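Danolow club's arm team on seams, bad light and a drawer full of servos

May 2020

The Danolow club is a high school robotics group that meets, or used to meet, in the back half of a shop classroom. Since March it's been meeting on a video call. I talked with two members of the arm team, a junior who writes most of the code and a senior who builds, for a little over an hour. They asked to go without names, club rule, so here they're the coder and the builder. Notes typed up fast. Sorry for the order of things.

The project is an arm that finds an edge and follows it. They call the arm Tredari. It has a small camera at the wrist and it's supposed to spot the line where two surfaces meet, get over it, and stay over it while the arm moves along.

"People hear that and go, is that all," said the builder. "Then they try it."

They started in November. First plan was sorting blocks by color, same as everybody at the regional event the year before. The coder got bored with it in two weeks. Edges came up when they were looking at the event's open category, where you bring your own task and the judges score how well you explain it.

"I liked that there was no object," the coder said. "Blocks, you can kind of cheat. You look for red. With an edge there's no red. It's one gray next to another gray and you have to decide."

How do you decide? Long answer. Short version: the program takes a picture, shrinks it, looks for a place where the brightness changes fast, and fits a line through those places. Then it works out the angle of the line and turns the wrist. The coder wrote it three times. The first version took the darkest pixels and called them the edge. "Worked great on black tape," the coder said. "Which, okay, it's black tape."

The builder wanted to talk about the wrist. The camera holder has been redone over and over, and the early ones flexed. You'd stop the arm and the picture would keep wobbling for a bit, and the program would be measuring the wobble. The final holder is thicker and ugly and has a screw through it that the builder is not proud of. It holds.

I asked about close range, which they'd both mentioned in the emails. The coder sent over a wrist view. Two pale surfaces, a dark line leaning to the right as it goes up, everything soft. The bottom of the line is thin and pretty crisp. The top spreads out into a gray haze.

"So where's the edge?" the coder said. "Down at the bottom, easy. Up top it's like a whole road. Pick the left side of the road or the right side and you get a different angle. And there's that little smudge next to the line, halfway up, on the left. My second version would've loved that smudge."

The third version gives less weight to the wide fuzzy parts and trusts the narrow ones more. It also lets the line bend a little. The coder resisted that for a long time, wanted straight lines only, and gave in. "It's got a slight curve in the middle. You can fight that or you can just let the math have a curve."

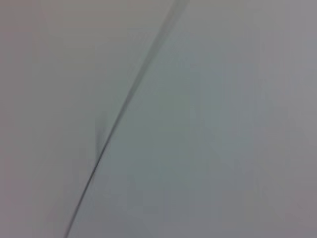

Working from home

The arm is at the builder's house, on a desk. The code is at the coder's house. They test over a call, which means the coder pushes a change, the builder runs it, and then the builder holds a phone up to the arm so the coder can see what it did. Slow. They counted one evening and got through 34 runs, and the builder said that was a record and also that dinner was cold.

"In the shop I'd just lean over and poke it," said the coder. "Now I have to say, can you poke it. And then it's, poke it where."

The upside was the pictures. With nobody else waiting for the arm they could leave it collecting for as long as they wanted. They've got 600 wrist pictures now with the edge marked by hand. They split the marking between them, then swapped a batch to see if they agreed. Mostly yes. On the blurry ones no, and they had a real argument about it, the builder said, like raised voices, about which side of a gray stripe was the true side.

How'd that end?

"We wrote down a rule. Middle of the stripe. It's not even a good rule, we just both follow it."

Light and color

The builder brought up color before I asked. In lots of their pictures the two grays come out tinted, one a bit warm, one a bit blue-green. They tried using the tint to tell the sides apart. Good for an afternoon. Then the sun moved, the tints moved too and the arm turned the wrong way. Back to brightness only.

"I'd like to try it again with a lamp that doesn't change," said the builder. "But it has to be a lamp I'm allowed to take out of the living room."

Money and parts

The club gets a small parts budget from a local supplier, Radulović, plus whatever's in the servo drawer. The drawer is most of it. Two of the joints on Tredari came off an older arm called Hilel that a past team left behind, and one of those still clicks when it's cold. The coder wants to replace it. The builder says it's fine. I heard this go back and forth for a while and stopped taking notes.

What's next

The event is off for this year. They're going to send a video and the write-up to the teacher who runs the club, and put the code where next year's team can find it. The builder graduates, so the arm has to change houses at some point, probably in a laundry basket with towels around it.

The coder has a list. Faster pictures, a better guess when the line runs out of view, and a way for the arm to say it's not sure and stop moving. "Right now it's always sure," the coder said. "It'll be looking at total fuzz and give you an angle with two decimals."

Anybody in the club who wants to help mark more pictures should ask in the group chat. The coder says it takes an evening and you get to see the middle-of-the-stripe rule in writting.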